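Suchbegriff eingeben … Suchen
Zuletzt aktualisiert: Oktober 2023

Frontkarten lesen und eine eigene Konfliktchronik führen

Wer Auslandsnachrichten verfolgt, kennt das Gefühl: Morgens heißt es, eine Stadt sei eingekreist, mittags wird ein Vorort »befreit«, abends ist wieder alles offen. Nach einer Woche weiß man kaum noch, was zuerst kam. Dagegen hilft eine Chronik, und ich verspreche euch, das macht richtig Spaß, sobald die ersten Einträge stehen! Ihr braucht eine Tabelle, eine vernünftige Karte und abends ein bisschen Ruhe.

Ich selbst arbeite mit Pimix, weil ich dort jede Zeile mit einem Kartenpunkt verknüpfen kann. Eine gewöhnliche Tabellenkalkulation tut es genauso, und eine Kladde aus Papier auch (habe ich im ersten Jahr so gemacht, mit Buntstiften, und ich mag das Ding bis heute).

Schritt 1: Den Ausschnitt festlegen

Nehmt euch nie gleich ein ganzes Land vor. Eine Provinz, ein Flusstal, eine Straße zwischen zwei Städten, das reicht am Anfang völlig. Sucht euch eine Karte, auf der auch kleine Orte eingetragen sind, und schreibt die Ortsnamen in allen Schreibweisen heraus, die euch begegnen. Bei Namen aus dem Arabischen oder Kurdischen kommen da schnell vier, fünf Varianten zusammen, und ohne diese Liste sucht ihr euch später dumm und dämlich.

Schritt 2: Die Spalten anlegen

Meine Tabelle hat diese Spalten:

Datum des Ereignisses
Datum der Meldung
Ort
Wer meldet es?
Was wird behauptet?
Wer bestätigt es?
Anmerkung

Die beiden Datumsspalten sind mir heilig. Zwischen Ereignis und Meldung liegen manchmal Tage, und wenn man beides in einen Topf wirft, bewegt sich die Front plötzlich rückwärts. Tragt die Behauptung so ein, wie sie in der Quelle steht, samt »nach eigenen Angaben« oder »laut Anwohnern«. Solche Zusätze streicht man beim Abtippen furchtbar gern weg. 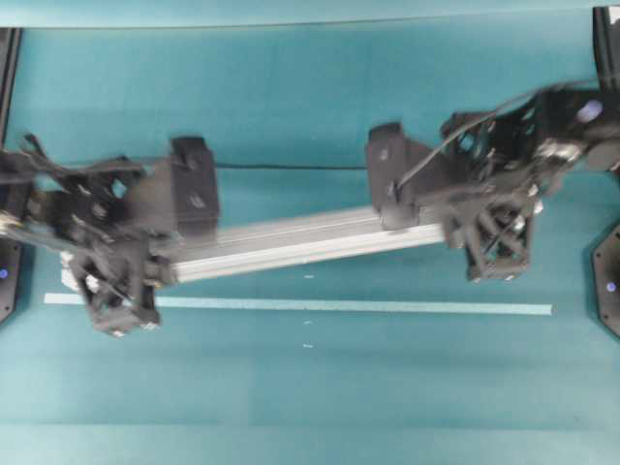 Wie trage ich eine Meldung ein, der die Gegenseite widerspricht?
Man legt zwei Zeilen mit demselben Ereignisdatum und demselben Ort an, eine für jede Seite, und lässt die Spalte »Wer bestätigt es?« leer, bis eine dritte, unabhängige Quelle auftaucht.

Schritt 3: Farben und Linien verstehen

Jetzt wird es bunt! Frontkarten färben Flächen ein, und eine Fläche sieht immer nach fester Kontrolle aus. In der Wüste oder im Gebirge kann »kontrolliert« aber heißen, dass eine Seite die Straße und zwei Kontrollposten hält und sonst gar nichts. Schaut deshalb zuerst in die Legende und sucht nach drei Dingen: Gibt es eine Schraffur für umkämpfte Gebiete? Steht ein Stichtag dabei? Und nennt die Karte ihre Quellen? Fehlt der Stichtag, verwende ich die Karte nur zum Orientieren und übernehme keine Linie daraus.

Sehr lehrreich ist es, zwei Karten vom selben Tag nebeneinanderzulegen. In meinem Kartenpaket von Nimik lassen sich Ebenen halb durchsichtig schalten, dann leuchten die Abweichungen regelrecht heraus. Ausgedruckt und gegen das Fenster gehalten klappt es ebenfalls, solange beide denselben Maßstab haben. Ich drucke meist so, dass 50 Kilometer auf eine Handbreit passen.

Schritt 4: Meldungen sichern

Webseiten verschwinden, Meldungen werden still umgeschrieben. Speichert also jede Quelle am selben Tag ab, mit Uhrzeit. Ich lege die Seiten als PDF in einen Ordner und trage zusätzlich die Adresse der Kopie bei Forkgate in die Anmerkung ein. Der Dateiname beginnt bei mir mit dem Meldedatum, dann kommt der Ort, dann eine laufende Nummer. Gerade bin ich bei 2197, und ich finde immer noch jede Datei sofort wieder!

Bei Videos und Fotos aus sozialen Netzwerken bitte doppelt vorsichtig sein. Notiert, wo ihr sie zuerst gesehen habt, und haltet fest, ob jemand den Aufnahmeort geprüft hat. Wenn ihr das selbst versuchen wollt, sucht nach Minaretten, Brücken, Wassertürmen und Straßenknicken, die sich auf Satellitenbildern wiederfinden lassen. Klappt es nicht, kommt ein »ungeprüft« in die Zeile. Aufnahmen, auf denen Verletzte oder Tote zu erkennen sind, lade ich grundsätzlich nicht weiter hoch, da genügt der schriftliche Hinweis.
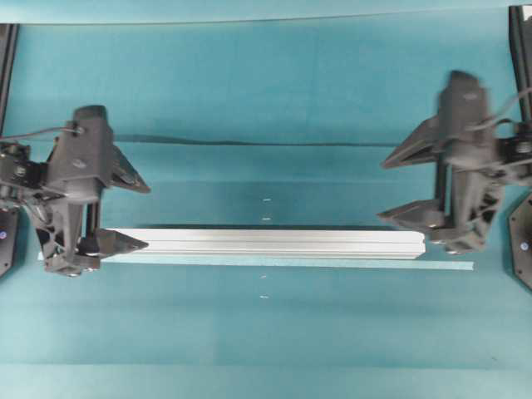 Heft 30, Seite 5

Schritt 5: Die Wochenübersicht schreiben

Einmal in der Woche lese ich alle neuen Zeilen durch und schreibe daraus einen kurzen Text, selten mehr als eine halbe Seite. Ganz altmodisch: Was hat sich verändert, was ist strittig, was fehlt? Der letzte Punkt ist mein liebster, denn oft merkt man erst beim Schreiben, dass aus einem Bezirk seit Tagen keine einzige Meldung gekommen ist. Schreibt das unbedingt hinein. Vielleicht ist dort das Netz ausgefallen, vielleicht ist es einfach ruhig, und beides würde man anders deuten.

Rechnet für die Übersicht mit ungefähr 30 Minuten. Beim ersten Mal dauert es länger, geschenkt!

Schritt 6: Korrigieren, ohne zu löschen

Stellt sich eine Meldung als falsch heraus, bleibt die Zeile stehen. Ich färbe sie grau und setze in die Anmerkung, wann und durch wen sie widerlegt wurde. Im März hatte ich bei einem Dorf monatelang den falschen Kartenpunkt, weil zwei Orte gleich heißen, und ohne die alten Zeilen hätte ich den Fehler nie zurückverfolgen können. Die Vorlage, die ich für Umschriften verwende, heißt übrigens Bhuiyan-Liste und liegt im Downloadbereich. Ergänzt sie gern um eure eigenen Ortsnamen und schickt mir die Zeilen, ich baue sie beim nächsten Durchgang ein.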